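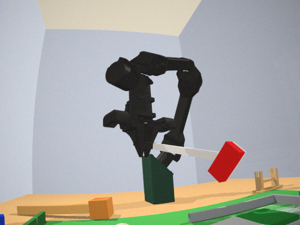 Render: black robot arm over a wooden tabletop

Unton Air says it is in talks to sell a minority stake to the Nidby aviation group. Neither side has named a price. A short thread on what we know so far.

1/ Talks started in May, according to two people close to the airline. Nidby wants 20% and a seat on the board. Unton has offered 10% and no seat.

2/ Unton needs cash for its fleet. Three of its older regional jets are due for heavy checks this winter and the leases on two more run out soon after.

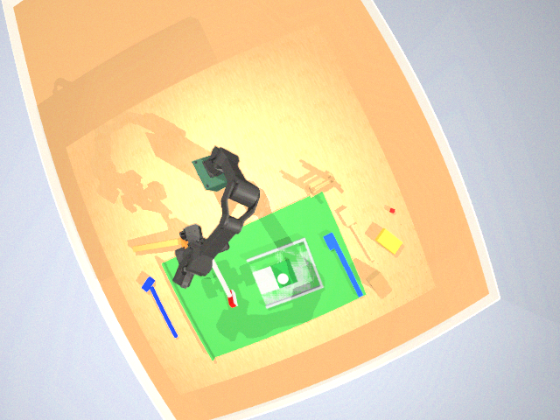
1 min read

3/ Nidby already owns a small piece of Seyoum Airways, which flies some of the same routes. Regulators will want to look at that - it held up the last deal Nidby tried.

4/ Staff were told on Monday that no routes will be cut before the summer schedule ends. The memo did not cover the fall. The pilots' union has asked for a meeting.

5/ Citeo, the ground handling firm, has a contract with Unton that can be reopened if the owners change. Its bill makes up around 3% of Unton's costs, so this is a side issue, but it could slow the paperwork. 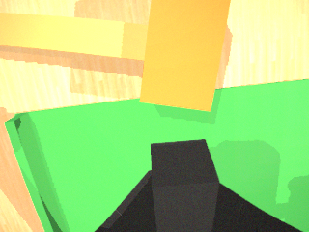 Render: green tray-like shape, orange-yellow block and pale yellow bar on light wood

6/ Shares in Unton closed up 2% after the statement. Volume was light.

7/ Next date to watch is the Unton board meeting. If they agree to a seat, the rest should move fairly fast - if not, Nidby has said it will walk away. I'll add to this thread when there is a filing.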